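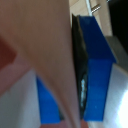
The arm at the back bench

Members have been asking when the shared arm will be "finished," so I went in one evening in May to look at it with Mio Aoki, who has put more hours into it than the rest of us combined. My answer is that it depends what you were promised.

The pitch, you may remember, was a low-cost arm that could tidy parts into bins while we got on with other things. The shop put in $330, and Mio brought the shoulder and elbow motors from an old Letlow kit she had at home. The controller is a Tamura board bought secondhand. It works, mostly. The manual that came with it is for a different revision and two of the connectors are labeled backward.

What it does now is go after objects beside blue blocks. The blocks are there to give the wrist camera something it can't confuse with the bench, and I have no quarrel with them. Bright blue is easy. My quarrel is with calling this sorting. A dark object pressed right up against a block is a fair test of whether a finger can get in beside it, and that is worth knowing. It says very little about a drawer full of mixed hardware.

The camera has its own troubles. It sits so close to the fingers that one of them takes up a big share of the view and comes out as a tan blur. There is also strong glare on the pale surface near the blocks. Mio thinks a diffuser on the lamp will fix the glare. I think the lamp should move. We have agreed to try hers first, as she is the one doing it.

On the evening I was there she ran 27 attempts and wrote every one of them down, failures included, which I wish more projects here would do. I won't print the score, partly because she changed the grip force halfway through and the two halves don't compare. She was the first to say so.

There is now talk of buying the Vallell gripper, or of paying for the Flokitz software so the arm can "learn" its own grasps. I would hold off on both. The elbow still has play in it that you can feel by hand, and no software is going to learn its way around a loose bolt. Tighten the joint, fix the light, run the same test again without touching anything in between, and then let's see what we have.

The arm is free to look at when the power is off. When it's on, please stay behind the tape, even if you helped build it. Bench 4 is available again for anyone who got displaced by the wiring.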